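Stakatik Puts a Used Drum Module Claim to the Test, and Comes Away Unconvinced

Repair shop says "hybrid kit" add-ons are being oversold to beginners, publishes its own bench notes

17 Jan 2024

Stakatik, the drum repair and rental shop, today released bench notes on low-cost trigger sets sold to people who already own an acoustic kit. The shop bought and tested 30 sets over the past year. Its view is that most buyers would be better served by new heads and a few lessons.

The notes deal mainly with clip-on sensors priced at $169 or less. Sellers tend to promise that any kit can be made to play any sound within minutes of opening the box. Stakatik's staff could get sound out of nearly all of them. Getting the right sound out of the right drum, at the volume the player meant, was another matter.

"I keep reading that these things respond like a real drum," said Ritu Bansal, who runs the repair bench at Stakatik. "Well, they're bolted to a real drum. I'd like to hear what else they respond to, and on our bench the answer was the floor tom, the bass amp and a door."

False triggering was the most common complaint in the notes. A hard hit on the snare would often set off the rack tom as well. Turning down the sensitivity cured that, but then soft strokes went missing, and ghost notes went first. Several manuals describe this as a matter of taste — the shop does not agree.

The set from Jumham did better than most on the kick drum and worse than most on everything else. The Hanon set held its settings after being unplugged, a low bar that some others failed to clear. Stakatik has not named a winner and says it does not plan to.

The shop also takes issue with sample counts. One box advertised 3,000 sounds. Bansal's team went through them and found long runs of the same snare at slightly different pitches.

"A working drummer uses maybe a dozen," Bansal said. "The rest is there for the box."

Stakatik sells trigger sets itself and will go on doing so. Customers who ask for one will now be given the bench notes first, along with 2 hours in the practice room on a kit already fitted with sensors. The time is free and there is no obligation to buy. Anyone who still wants a set afterward can have it installed at the usual bench rate.

A second round of testing is set for March and will cover mesh heads and cymbal pads. Makers are welcome to send products in, though the shop will also buy its own copies at retail — it has seen review units that seemed a good deal better put together than the ones on the shelf.

The bench notes are available at the counter or by mail on request. Audio clips from the tests can be heard in the shop.

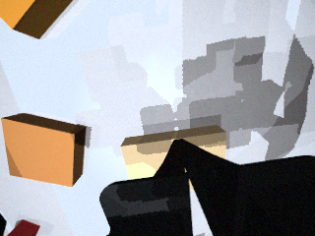
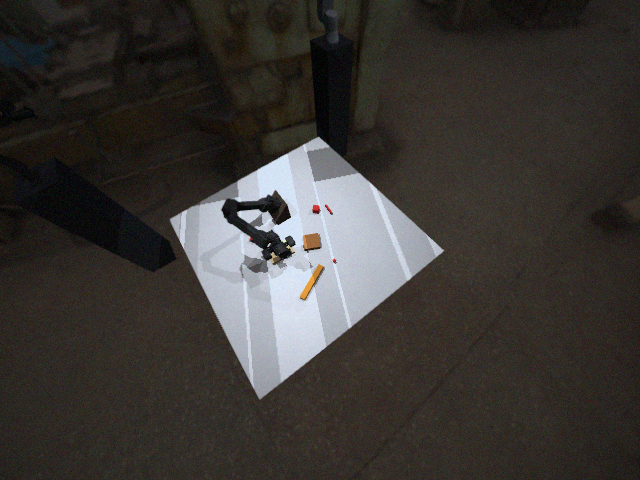

Shivam Gautam
Press Officer, Stakatik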